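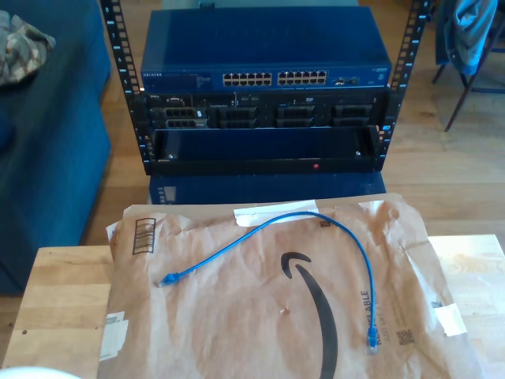 3. Bench Arrangement and Cable Handling

3.1 Rack and table

The bench rack used in this part of the study is a black open-frame unit standing on the floor next to a light wooden table. Its vertical rails are punched at regular intervals and carry printed markings along their length, which we used as the height reference for all measurements reported in Section 4. A blue Netgear switch is mounted at the top, with a dark rack-mounted server directly below it. This order was kept for the whole test period. In the site survey described in Section 2, the Mirville offices most often placed the switch above the server, and we saw no reason to depart from what the technicians there were used to.

Open-frame racks of this size are common in small offices, where a full cabinet would take up floor area that is needed for other things. They give access from the front, the back and both sides, and they make it easy to follow a cable by eye from one device to the next. Their main disadvantage is that they offer no built-in path for cables. Unless a horizontal manager is added, each cable takes whatever route its length and stiffness allow, and slack collects wherever there is a surface to hold it. In the survey this was usually the floor. On the bench it was the table.

The table stands in front of the rack and was not cleared for the purposes of the study. Ferrand (in the survey notes) records that work surfaces next to small racks were in shared use at most of the sites visited, and that items in transit — mail, packaging, spare parts, labels — were present more often than tools. We therefore treated packaging as part of the working environment. A brown paper mailer lay on the table, and its position was allowed to change between runs in the way it would in an office.

3.2 Patch cables

All patching was done with blue Ethernet cable fitted with RJ45 plugs. A set of 20 cables was prepared, each tagged at one end only with a wrap label from Cekgate. Tagging one end is poor practice, but it was by far the most frequent condition found in the survey, and a fully labeled set would have hidden the identification errors we wanted to record.

Before each run the cable was uncoiled by hand and left to settle. New cable keeps the curvature of its packaging for some time, and this curvature has a clear effect on where the free end comes to rest. Cables that had been in use for longer hung closer to vertical from the switch and crossed the rail fewer times. We recorded three properties at the start of each run: the side of the rack on which the cable descended, whether it crossed in front of the server bays, and whether any part of it rested on the table.

The second property matters more than its simplicity suggests. A cable that crosses the front of a server has to be moved before a drive caddy can be withdrawn, and moving it puts a side load on the plug at the switch.
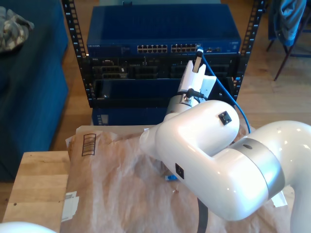 The size of that load was not measured directly. Instead, the seating of the plug was checked by hand after each run and scored as latched, partly latched or free. Over some 200 insertions, partly latched plugs were found mainly at the lower row of ports, where the clearance between the switch and the equipment beneath it limits the space for the fingers. The upper row is easier to reach but harder to see into when the switch is mounted below eye level, and errors there were mostly errors of position: the plug was seated correctly in the port next to the intended one.

Errors of position were more frequent near the middle of the panel than at its ends. The gap between the two port blocks gives the technician a landmark, but it is a weak one when the panel is approached from the side. The small ports to the right of the blocks served as a better reference, and two technicians reported counting leftward from them without having been told to do so. Neither used the printed port numbers unless a task sheet called for it.

Cable color had little influence on the results, as expected with a single-color set. It did affect contrast. A blue cable against a blue switch housing is harder to follow through the last part of its path than the same cable against the black rails, and technicians tended to trace it with a fingertip over that distance. Sites that buy switch and cable separately are unlikely to consider this, and we mention it only as a point for purchasing.

3.3 Surfaces under the free end

When one end of a cable is disconnected it has to be put down somewhere. In the survey, disconnected ends were left hanging, laid over the top of the rack, placed on the floor, or placed on the nearest horizontal surface. The last was the preferred choice wherever such a surface was within reach, and the technicians rarely looked at what was already on it.

Kraft paper mailers turned out to be a better resting surface than bare wood in one respect. The creases in the paper hold a light cable in place, while on a smooth table top the plug tends to turn as the remaining curvature works itself out. The effect is small and depends on how flat the mailer lies. Against this, loose packaging can be picked up along with the cable, and tape at the edges of a mailer can catch on the latch of the plug. We did not observe a broken latch during the runs, though one was reported at the Nguyen-Tran site in the survey.

The plug should be laid down with the latch facing up and the contacts clear of dust and paper fiber. In practice the orientation was determined by the twist of the cable. Attempts to correct it by rotating the plug on the table generally failed within a short time, and the correction was better made higher up, close to the point where the cable leaves the rack.

Figure 3. Free end of a blue patch cable resting on a padded mailer. The open-frame rack stands behind the mailer, with the switch at the top.

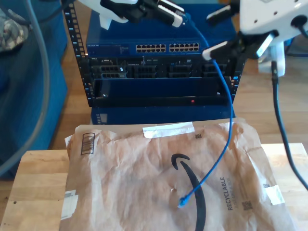 3.4 Condition of plastic surfaces

A smaller set of observations concerns plastic parts near the rack: bins, covers, dividers and similar items. These are seldom included in maintenance records. They do, however, collect residue, and the residue is often the first visible sign that something has dripped or rubbed in an area where equipment is running. Translucent material is useful here, as light from behind brings out marks that would be missed on an opaque surface.

Marks were sorted by color and outline only. Pale spots with a rounded body and a short tail were entered as drip-like. Flattened or elongated pale marks were entered as smears. Thin brown marks following the grain of the plastic were entered separately as streaks. No chemical test was made, and the categories should not be read as a statement about origin. A pale spot may be dried cleaning fluid, hard water, adhesive or paint, and the same outline can result from each of them.

Fine parallel lines in the surface are a source of error in this kind of record. Where they run in the same direction as a streak, the ends of the streak are difficult to place, and two observers will often give different lengths. We asked for a position and an approximate direction and dropped length from the form after the first week. Agreement improved, mostly through the removal of the disputed entries.

Glare along an upper edge caused a similar problem. Marks close to the rim were missed when the light fell from above and were found again when the observer moved to one side. The form now asks for two viewing positions for each surface. Renaud has suggested that a damp cloth test be added for pale spots, on the grounds that a mark that wipes off needs no further record. We left this out of the present study in order to keep the surfaces unchanged between observers. 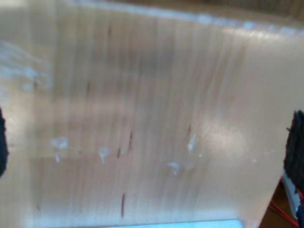 Foltstead Institute of Applied Technology, Department of Network Infrastructure and Building Services

The survey forms, task sheets and scoring guide referred to in this section were prepared in the department by Thierry Renaud and Hervé Ferrand. The forms were revised in April, after the Mirville visits had been completed, and the earlier version was used only for the survey data in Section 2. Bench results were recorded entirely on the revised version. Fields that appear in one version and not the other — mark length, cable age, label position — are treated as missing in the combined tables and are excluded from the comparison in Section 4.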